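Home Products Spares Tickets Log in

Ticket 823
Product: Honlow yard beacon, mains adapter version
Raised with: Flarnent Support
Opened: Tue 13 October
Status: Closed by customer
Subject: Beacon flashes when it likes, then not at all

Customer, first message

My Honlow beacon sits on the wall over the side gate and is supposed to flash when somebody presses the button at the bottom of the drive. Since the wet weather it has flashed when somebody presses the button, when nobody presses the button, and once for most of a Sunday lunch. Last night it stopped altogether. The neighbours have been very nice about it, particularly since it stopped.

I have done the things on the card: off at the wall, count to 30, on again. Changed the battery in the button. Changed it back, in case the new one was the dud. Stood in the drive pressing it while my other half shouted "no" from the kitchen.

Flarnent Support, reply

Thank you for contacting Flarnent. Please switch the beacon off at the wall, wait 30 seconds and switch it on again. If the fault continues, please replace the battery in the button.

Customer

See above, second paragraph.

Flarnent Support

Apologies. Could you tell us whether the green light on the adapter is lit, and whether the beacon clicks when it is switched on? Could you also tell us whether the beacon has been opened before?

Customer

Green light is lit. No click. It used to click, a sort of dry tut, as though it disapproved of the electricity.

Opened before: once, in February, by me, to get a spider out. The spider was removed successfully and I'd ask that it be left out of any report. All screws went back in. One of them went back in with some persuasion.

Flarnent Support

Thank you. A lead may have been trapped or pulled off its board when the cover was refitted. If you are comfortable doing so, unplug the adapter from the wall, take the cover off and lift the boards clear of their posts. Please don't pull on any wires. Pull on the plugs.

Customer

I am comfortable doing so in the sense that I've already done it.

Adapter unplugged first, before you ask. Cover off, four screws, three of them willing. The boards were only held down by clips, and one clip came away in my fingers with the casual ease of something that had been waiting for the chance. Some of the leads pulled off as I lifted and I didn't see where from. I do know what your instructions say about that. They arrived afterwards.

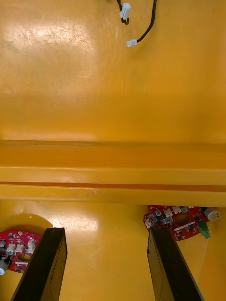
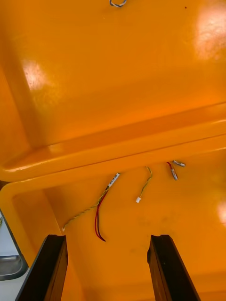

In the first one, both white plugs on the black wires are hanging there attached to nothing. The second has the twisted yellow and green pair with the little label, and the label is printed in letters meant for somebody younger than me. Which plug goes where, and does it matter if I get the two black ones the wrong way round?

Flarnent Support

It does matter. The two sockets on the beacon are the same size, so either plug will fit either one, but one socket feeds the lamp and the other comes from the receiver. Swapped over, the lamp won't light. It shouldn't do any damage, provided the adapter stays unplugged until both are in the right place. On your version the receiver lead goes to the socket marked RX and the lamp lead goes to the one marked LP. Please let us know if the marks are worn off.

Customer

Found RX. Found LP, eventually, under what I took to be a bit of jam and what was a bit of jam.

Next difficulty. The sheet in the box shows the wiring in black and white, which is a brave choice for a diagram that says "connect the red to the red". It also shows a version with a round switch in the side. Mine has no round switch. Is there a sheet for mine?

Flarnent Support

The printed sheet covers the older model. Sheet 26 is the one for the mains adapter version and we have attached it to this ticket in colour. Please check the following before refitting the boards:

- the rubber seal sits flat in its groove, with no twist in it
- no wire crosses a screw post
- each plug is pushed home until it stops

Customer

Seal: flat now. It had a twist in it by the bottom corner, which I suspect dates from the spider. That would be where the rain has been getting in.

Wires: one did cross a screw post, and it had a neat dent in its insulation exactly the width of a screw I'd described earlier as needing persuasion. No copper showing. I have wrapped it and apologised to it.

Plugs: home.

The broken clip is still a broken clip. Can I buy one clip?

Flarnent Support

Clips are supplied by Wogan Spares in a bag of 46. We are sorry that they can't be ordered singly.

Customer

Forty-six. I shall be leaving clips to people in my will.

Ordered. In the meantime that board is held by its two remaining clips and doesn't wobble unless prodded, so I have stopped prodding it.

Flarnent Support

That should be fine until the new clip arrives. When the cover is back on, please plug in the adapter, listen for the click, then press the button once and wait for the flash. Allow up to ten seconds.

Customer

Cover on. Tut heard. Pressed the button, counted to six, and it flashed. Pressed it again, it flashed again. I then went indoors and it did not flash for the whole of supper, a thing I never expected to find restful.

It rained hard overnight and it has kept its opinions to itself so far. I'm happy for this to be closed. Might you change the automatic first reply so that it reads the message it's replying to? I appreciate this could be a bigger job than the beacon.

Flarnent Support

Thank you for the update. We have passed your comment on. This ticket will now close. Please switch the beacon off at the wall, wait 30 seconds and switch it on again if the fault returns.

Related tickets
Honlow beacon: cover screws rounded off
Nudent gate button not pairing after battery change
Wogan Spares: wrong size of seal in the bag
Honlow beacon: flashing in thunderstorms

Contact Flarnent Support | Copyright Flarnent | Back to top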